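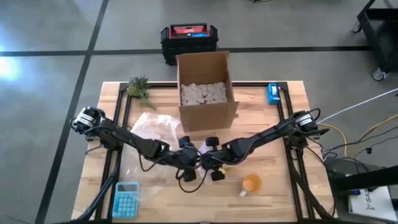 Subject: Re: Posting breakables, how much padding is enough?

Hello all,

Setareh Dehghan wrote:

> I've got twelve small things to send off in May, mostly glazed and none of them the same shape. Last year I lost two to the post and had a very cross email from a buyer. What are people using inside the box these days? Is bubble wrap plus peanuts overkill? And does anyone still bother with double boxing? I'm on a tight budget so please don't say "buy the fancy inserts".
>
> Setareh

Setareh, I won't say buy the fancy inserts, I promise. I did buy them once, from Plultari, and they were lovely and fitted precisely one thing I owned.

I've been packing parcels for our little shop for long enough now to have opinions, so make a cup of something and skip the bits you know already. Archie MacBrayne will disagree with half of it, and he's welcome to!

## Peanuts

I do like them. A brown box with a good heap of white peanuts in it will forgive a lot of sloppy wrapping, and they get into the corners where nothing else will. The trouble is that they settle. You fill the box, it looks full, it goes for a ride in a van, and by the far end your nice heavy bowl has worked its way down to the cardboard. So I put a layer in the bottom, the wrapped thing on top, then more all round and over, and I keep going until the flaps need a bit of a push to close. If I can hear anything shift when I tip it, it comes open again.

Get them by the sack if you've anywhere to keep a sack. Mine came from Storier, £20 and far more than I'll get through before summer. Finbarr Ó Súilleabháin saves all his from incoming parcels and I don't think he's bought any in years. Do check whether yours are the starchy kind, though (wet a finger and see if one goes sticky), as those don't enjoy a damp shed. I found that out the sad way.

## Bubble wrap

Yes, as well as the peanuts. They do different jobs. The wrap is there to stop the knocks and scuffs and the peanuts hold the thing away from the walls.

Cut more than you think. I pull a great loose heap of it out across the table before I start, then roll the piece up in it and gather the ends, so you end up with a fat soft pillow with the thing somewhere in the middle. If you can still feel a corner through it, go round again. Squared-off shapes are worse than round ones for this, the corners find their way through everything, so they get an extra turn from me even when I'm being mean with the roll. Bubbles facing in, by the way. I know Abbas Rahimi does his facing out and we have agreed not to discuss it.

Have the box standing ready right behind where you're wrapping, so the bundle can go straight in before it starts to unroll itself.
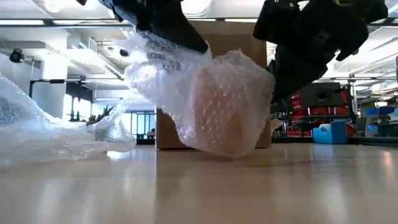 ## Double boxing

Only for the really precious ones, or anything going overseas. It eats boxes, and it bumps you up a size on the postage more often than not. Jamshid Golestani double boxes the lot, but he's sending teapots, and a spout is a different matter altogether.

For your twelve I'd do one decent box each. A new one if you can stand it, or a second-hand one that hasn't gone soft at the edges. Leave yourself a good gap on every side for the peanuts.

## Weighing and sums

Weigh it when it's finished and taped, not before! My last big platter came to 1480 g all in and I'd paid for a lighter parcel on the strength of the platter alone, so back I went to the counter. The padding for that one came to 400 g, and most of that was cardboard. I keep a calculator on the packing table now and put the postage together as I go, and the tape stays in its dispenser on the same table. I used to spend half of every afternoon picking at the end of the roll with a thumbnail.

Oh, and write the address on a slip inside as well as on the outside. Labels come off.

If you want to split a sack of peanuts, shout, I could easily let you have half. I'm over Poston way most mornings before ten and could leave it in your porch.

Does anyone have a good source for smallish boxes in packs under 100? Shirazi used to do them and now I can only find the huge bundles.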